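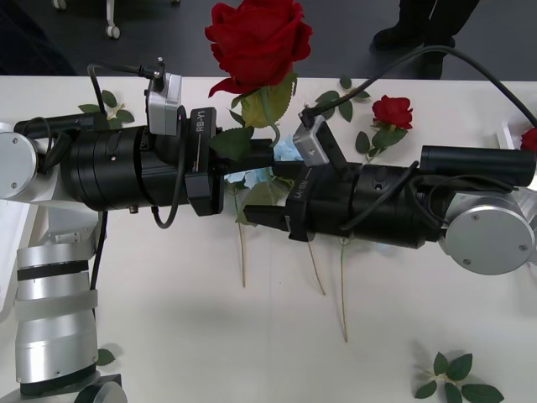 4.3 双臂理花:从散花到收进筐里

这一节讲的是家务里挺不起眼的一件事:桌上摊着几枝假花,让两只机械臂把它们一枝枝拿起来,理顺,收进白色塑料筐。我写这份 Culis 操作手册的时候,老有人问我,机器到底能不能干家务了?我的回答一直是:看你说哪件,也看你愿意在旁边站多久。理花这件事嘛,能干,但慢,而且前面的准备得你来做。下面就照我自己的习惯一步一步来。

开始之前

请先做完 4.1(上电自检)和 4.2(两臂标定)。没标定就跳到这一节的朋友,两只夹爪八成会在半空中各夹各的,谁也碰不上谁,别问我怎么知道的……

要备的东西:带枝叶的仿真花几枝,浅色桌面一张,带格孔的塑料筐一只。花最好是一枝一枝分开的,整束的请先拆掉扎带。筐我用的是 Prikimby 的旧货,换别家的也行,筐壁别太软就好。

注意:真花请不要拿来试。真花茎软硬不一,本节的夹持力是按塑料茎调的。

步骤

1. 把花散放在两臂都够得着的地方。花头尽量别压着花头,叶子搭在一起倒没什么大碍。掉下来的碎叶子也先捡走,我有一次偷懒没捡,程序认认真真去夹了一片叶子,夹了三回,看得我又好气又好笑。

2. 理一遍线。夹爪上的小相机各拖着黑色的线,让它们从手腕上方绕过去,留出一点余量,别绷直。手腕转到头的时候线要是还有弧度,就算合格。

注意:理线时请保持急停按下,两臂断使能。手伸进两只夹爪中间的时候尤其要这样,哪怕只伸一下。

3. 松开急停,在 Culis 里打开“理花”任务,速度先设成 30%。我知道这个速度看着急人,真的,第一次跑就用它吧!跑顺了再往上加,我自己平时停在 36%,再快叶子就甩得厉害。

4. 在画面里点选第一枝花的茎。点在花头下面、叶子分叉再往下的那一段,茎越光溜越好夹。千万别点花瓣,花瓣是布面还是塑料面程序不管,它只管夹,夹扁了可不负责给你捋回来。

5. 按“单臂拾取”。离得近的那只臂会先过去,把花提离桌面。等它停稳了再按下一个按钮。

6. 按“双臂扶正”。另一只臂会凑过来,两副夹爪在茎上碰头,把花竖起来。大朵的花头重脚轻,单手提着容易转圈,两边一起扶就老实多了。小花可以跳过这步,直接去第 8 步。

注意:两副夹爪靠近的时候,如果听到连续的咔咔声,马上按急停。多半是标定偏了,请回到 4.2 重做。

7. 看一眼叶子。叶子搭在夹爪背上没关系,搭在指缝里就不行,松手的时候会带着整枝花一起走。发现夹进去了,就按“退回”,重新点一个低一点的位置。

8. 按“移交并入筐”。扶花的臂先松开,拿花的臂把茎送到筐的上方,再慢慢往下放。这一步请切到手腕相机看,外面的相机角度再好,也看不清筐里头。手腕画面里要确认的就一件事:茎的下段是不是还好好地夹在两根手指当中。 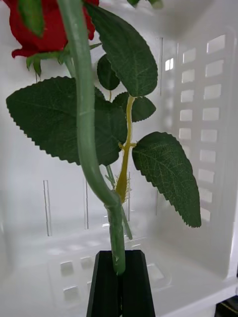

9. 确认没问题就按“松开”。夹爪会先张开一点点,停一下,再退出来。要是花跟着往上跑,就是叶齿或者细枝挂住手指了,按“抖动”让它轻轻晃两下。还不行就急停,伸手帮一把,不丢人。

10. 回到第 4 步,理下一枝。全部理完后按“归位”,等两臂都收回去再搬筐。

常见毛病

茎在手指里打滑:仿真花的茎有的外面套着一层皮,粗细不匀,夹在接头边上最容易滑。往上或者往下挪一点再夹。还滑的话,把夹持力加一档,一次只加一档哦。

手腕画面里全是叶子,找不到茎:让手腕转一个小角度再看。大叶子常常跟主茎叠在一起,旁边要是还有岔出来的细枝,程序偶尔会认错,把细枝当主茎。这时候别信自动框,自己点。

筐里太亮或者太花:光从筐壁的孔里透进来,有时会让识别框跳来跳去。我的土办法是在筐外面挡一块硬纸板,挡透光最厉害的那一边。

花放歪了:目前没有什么好办法。Lukáč 版的脚本号称能自动摆齐,我试过,一筐花它摆了差不多 19 分钟,最后还是歪的。

我的一点看法(可以跳过)

常有朋友在 Comulow 的留言区问我,买一套回去能不能让它收拾屋子。就拿理花来说,人理一筐,边聊天边就干完了,它得有人点茎、看叶子、守着急停。不过它夹得住一根滑溜溜的塑料茎,也能两只手配合着扶一朵大花,早先我连这个都没敢指望,所以我还挺高兴的!叠衣服、洗碗那些,手册里暂时没有,我自己也还没跑通,等跑通了再往后面加章节。

收工

断使能,按下急停,再关总电源,顺序别反。手指内侧沾了叶子碎屑的话,用干布擦掉,不要用酒精。筐和花随便放哪儿都行,相机线请从夹爪上松松地挂着,别缠在手腕上过夜。下次开机从 4.1 重新走一遍。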